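April, notebook, wrist camera / tank grasp planner

Picked up from where Hajnalka left the branch. Goal for today was to get the planner to stop proposing grasps on the clear tank that close on air. Dromaser (the planner node) was still on the old depth filter when I started, so the first two runs don't count. Restarted it at 9:40 with the new config and checked the parameter dump this time.

Problem as it stands: depth comes back through the plastic and lands on the table behind. The segmenter finds the lid fine, since it is black and opaque, but the tank wall gets labeled as table. Planner then thinks the tank is a lid floating over nothing and tries to come in underneath it.

What I changed:
- Lid mask is now the anchor. Fit a circle to the lid, drop a cylinder from it to the table plane, treat the whole cylinder as solid.
- Cylinder radius is inflated by a fixed margin for collision, no margin for grasp width.
- Table plane fit uses 1,000 points instead of 200. With 200 it tilted whenever the glare patch was in view, because most of the samples there are junk.
- Approach speed cap unchanged.

Ran the offline set, 900 stored views. 23 still fail. Went through them by hand after lunch. Most are the lid fit going wrong when the yellow sticker splits the mask in two and the fitter keeps only the bigger piece. Merging pieces closer than a threshold should fix it, but Farzad touched that function last week for the Zapata branch and I don't want to collide with him. Asked him, waiting.

The rest of the failures have the drinking glass close to the machine. It has no opaque lid to anchor on, so it gets nothing at all in the collision map. Known gap. Cameron wants a separate detector for clear objects with a visible rim. I would go with a keep-out box for now.

Moved to the arm at 2:15. Pre-grasp pose, fingers fully open, planner paused before the approach so I could compare the cylinder overlay with the live view.

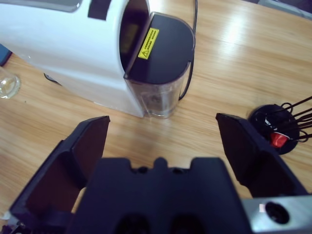 Overlay sat on the tank with a small offset toward the cable side. Could be hand-eye calibration, could be the lid fit pulled by the highlight. Need to rerun calibration before blaming the fit. Parviz has the board.

The thin cable behind the tank is not in the map either. Too narrow for the voxel size. Dropping the voxel size makes planning too slow, so I drew a manual no-go strip on that side. Ugly - fine for this week.

To do:
- sticker merge, after Farzad answers
- recalibrate, redo overlay
- keep-out box for the glass
- tell Janine the logger drops the parameter dump on restart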